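# How many goes is enough?

Apr 24, 2018

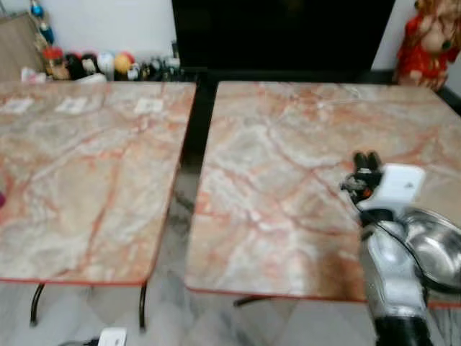 *The arm over the right-hand table, paper squares on the left one.*

We're at 1537 recorded goes as of last night. The plan says 3512. I have asked twice where 3512 came from and the best answer I've had is that it was in the Hako spreadsheet when we inherited it, in a cell with no formula behind it.

I don't mind the work. You drive the arm by hand, do the task, save the run, put everything back and do it again. What I mind is the faith people put in the pile. At 500 runs we trained a model and it was poor. At 1537 we trained another and it was a bit less poor, and everyone drew a straight line through those two points and went off happy. I can draw a line through any two points you like.

My real worry is sameness. Every run so far has been done on the same pair of marble-print tabletops, against the same white wall, with the same figurines lined up along the bottom of it. A model will lean on anything that keeps still. For all I know ours has learned that the grippers should go down a set distance from the doll in red. The Noden people swear this washes out with volume. I'd like to see how, when the volume is all the same room.

So in March I asked for 100 runs somewhere else. Different table, different light, ideally a dull one with no orange veins in it. I was told it would "break consistency". Well, yes. I'd hoped it would.

The other thing is us. I looked back over my own runs and I always come in from the same side and slow down at the same moment, and after lunch I get sloppy with the release. All of that goes in marked as good. Vidal, the tool we log with, has a box for grading each attempt, and I doubt anyone has moved it off the default. I know I haven't.

Stuvico want a demo. It'll be on these tables, naturally, and I expect it'll look fine, and then somebody will ask whether it works in a kitchen.

I'll post the numbers from the next training either way. If 3512 does prove to be the magic figure I'll say so here, but I'm still going to ask about that cell.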